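3. Workshop build and task set-up

3.1 The bench

The cell was put together in a shared workshop during April by Ngân Phùng and Ludivine Lacroix, with parts the members already had or could order in small numbers. We call it Gulham in the rest of this paper. Two arms are bolted to plates on opposite rails of a black aluminium extrusion frame, which runs round a butcher-block table top. The plates slide when their bolts are slackened, and we moved them twice before the two work areas overlapped enough for a pair of shoes to be handled from either side. The final spacing was marked on the rail with a paint pen.

Our task is tidying footwear. A slide sandal is a useful test object because it can be taken by the strap, the rim of the sole or the heel, and each grasp leaves it at a different angle when it is put down. We used soft slides in two colours.

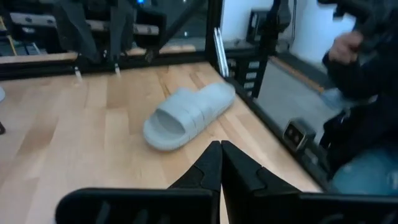 The fingers are printed in two halves and bolted together. The first set had flat tips, which slid off a curved sole. Albane Rolland redrew them with a narrower point, and the change cost us one evening of printing. All motion is sent from a small program called Drindusik, which reads the joint angles, checks them against the limits of the frame and stores them with the camera views.

3.2 Shelf and surroundings

A low rack with a thin metal frame and a wooden board serves as the shelf. Its feet are not fixed to the table. We accepted this after a trial with clamps, as the clamps took up space that the arms needed when reaching under the board.

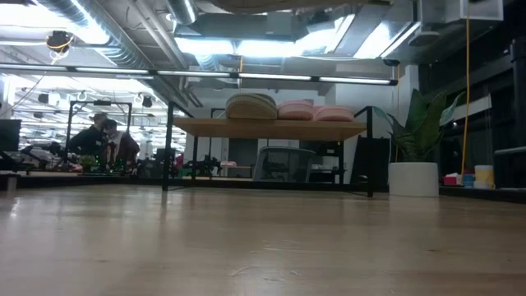
Lighting was left as it is in the rest of the workshop. Anatole Delaunay had proposed curtains on the window side, but other members share the room and the idea was dropped. Reflections on the varnish therefore change with the time of day, and sessions were run both in the morning and after 2000 hours to cover this.

3.3 Layouts

Each session begins from a set layout. In the simplest one the pairs stand in a row along the far edge of the table, toes towards the near side, and both arms wait beside the row (Figure 3).

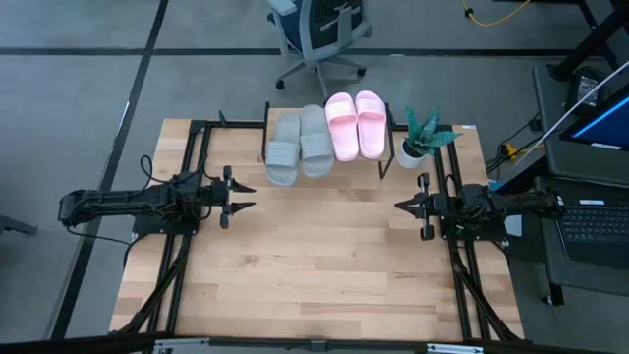

Figure 3. Starting layout with two pairs of slides and a potted plant along the far edge.

Harder layouts separate the two shoes of a pair or use the shelf. Léonie Pichon drew up 14 of these on paper, and 13 were kept. The one we left out placed a shoe beyond the reach of either arm.

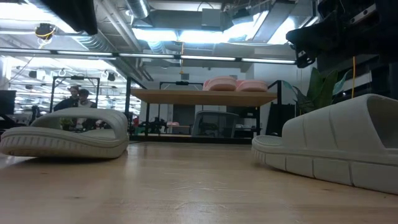 An operator guided the arms by hand controls throughout. We recorded 2130 attempts in all, including those in which a shoe was dropped or set down facing the wrong way. Failed attempts were labelled by the operator straight after the run and kept in the same folder as the rest. Training on these recordings is covered in Section 4.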